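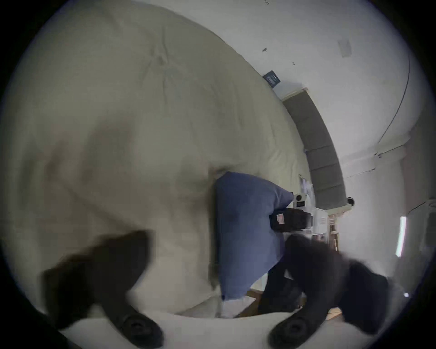

Retamport Youth Football Program
Progress report to the Proltia Sports Fund
20 March 2024

Summary

The grant covers two seasons of under-14 and under-16 football (soccer) at the Retamport ground. We are now at the midpoint of the second season. Both teams are playing full league schedules, the pitch work is finished except for the drainage on the north side, and spending is within the approved budget. We are asking for one change, to the travel line, which is explained near the end.

Teams and registration

The under-16 squad has 24 registered players and the under-14 squad has 26. The under-16 number is the most the league allows, so new players in that age group are going on a waiting list until the summer window. The under-14 squad lost several older players who moved up in November and has filled those places from the Saltmarsh Road school sessions.

Girls' registration is still lower than we set out in the application. The league has no separate girls' division at under-14 in our area, and families have told us they would sign up if there was one. We have asked the league office to look at a joint division with Noh and Dumudent. The league has put the request on the agenda for its summer meeting.

Results

The under-16s are in the top half of the table. They had a poor start, with three away losses in a row, and have been hard to beat since the winter break. The coaches moved to a back three after the second of those losses and have kept it. Most of the goals still come from set pieces, and the training plan for the spring puts more time into finishing from open play.

The under-14s are near the bottom. They are a young side for the age group and have been outmuscled in several games. The best result so far was the 2-2 draw at home to Dumudent, when they came from behind in the second half. We did not set a league position as a target for this team and do not propose to add one.

Neither team is still in the county cup. The under-16s went out on penalties at Noh.

Coaching

All sessions have had a licensed coach present, as the grant conditions require. One assistant coach completed the goalkeeping course paid for under the training line. A place on the referee course was booked and then canceled by the provider. The fee has been refunded and is shown in the accounts as unspent. We plan to use it for the same course when it is offered again.

Attendance at evening training fell in January and early February, mainly among players who come in by bus. The last bus now leaves before the session ends. We moved the start time earlier on the shared evening and attendance has come back up.

Pitch and facilities

The main pitch was reseeded in the fall and the goalmouths were returfed. The surface held up well through the wet weather apart from the north touchline, where water stands after heavy rain. Two home games were postponed for this reason. The contractor has inspected the drains and will return once the ground is dry enough for the machine. The final payment is being held until that work is done.

The new floodlight on the parking lot side is in use. The changing room heating was repaired out of club funds and is not charged to the grant.

Budget

Equipment, coaching and pitch work are all at or under the planned figure. Travel is over. The price of coach hire went up at the start of the season, and the league placed us in a group with longer away trips than last year.

We ask permission to move the unspent part of the equipment line into travel. The total grant would not change. If this is not possible, the club will cover the difference from the end-of-season tournament, and we would need to know before the entry forms go out.

Next period

Both teams finish their league games in May. The drainage work should be complete before the tournament, which will be held on the main pitch. Open sessions for new under-14 players will run in June, with girls' sessions on a separate evening. Player and parent surveys will go out after the last league game, and the results will be included in the final report along with the full accounts and receipts.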